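Dusen Room Recorder

Demonstration recording for two-armed robots in simulated homes

Overview

Room Recorder is a workstation package for teams that need demonstrations of household tasks and don't want to build a simulator to get them. An operator wears a headset or sits at a pair of hand controllers, drives both arms of a simulated robot through a task, and saves the result as an episode. The episodes go to your training code in one folder per session.

The package ships with 14 furnished rooms. Furniture, wall finishes and loose objects can be changed between episodes by hand or by a shuffle list, so a policy doesn't learn to depend on one bed against one wall. Room lighting is part of the shuffle list too.

What gets recorded

Each episode holds the joint positions of both arms, the gripper commands, the operator's raw controller input and every camera view you have switched on. Video is saved at 30 frames per second and shares a clock with the joint data. There is a body view and a close view for each gripper. Views can be rendered again after the session at a different size, or with different wall and floor materials, without repeating the demonstration. 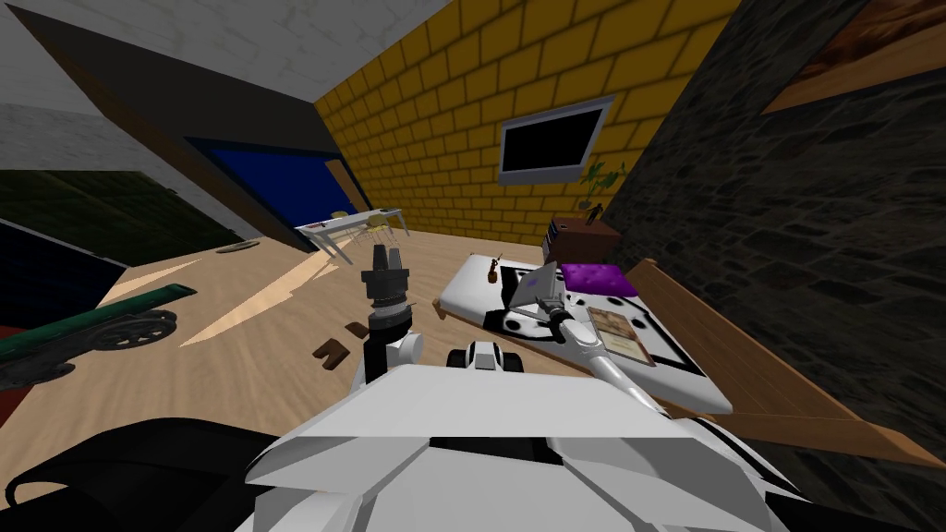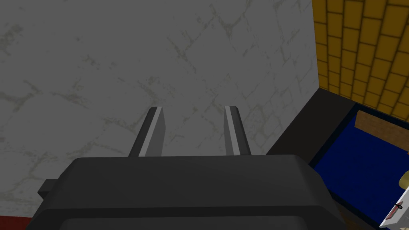

Simulated room with brick and stone-look walls.

Operators can mark an episode as good, failed or unsure with a foot pedal. Failed episodes are kept by default. Many teams delete them and then want them back -- the setting is under Session, Retention, and we suggest leaving it alone until you have trained at least once.

An episode can be rewound to any point and continued from there. The new portion is stored as a branch of the first one, and both keep the same starting layout.

Room editor

Rooms are put together in the Peltside editor, which is included with every license. Beds, tables, shelves and small items are dragged into place and given a weight and a surface grip. The object library has 200 items. You can bring in your own meshes, though anything with moving parts needs its hinges set by hand.

Workstation

The Akbulut desk unit includes the computer, two hand controllers, the foot pedal and a stand. It arrives with the software loaded. The headset is ordered separately. If you already have a suitable machine, the software can be bought alone, and the controllers are sold as a pair.

Space needed: a desk and a chair for seated work, or a clear patch of floor for headset work. The video cable is 27 feet long.

Training and support

Edmund Dudek runs the operator course from our Clirnham office every Thursday. It takes one day and covers calibration, recording, branching and export. New operators usually need practice with depth before their episodes are usable, and the course leaves the afternoon free for that.

Software updates are included for the length of the license. Episodes recorded in an older version open in the current one -- export settings may need to be chosen again.

Ordering

Desk unit, complete: quote on request
Software only, single seat: quote on request
Controller pair
Foot pedal, spare
Operator course, per person

Please tell us which robot model you plan to use when you ask for a quote. Models not on our list can be added from a standard robot description file.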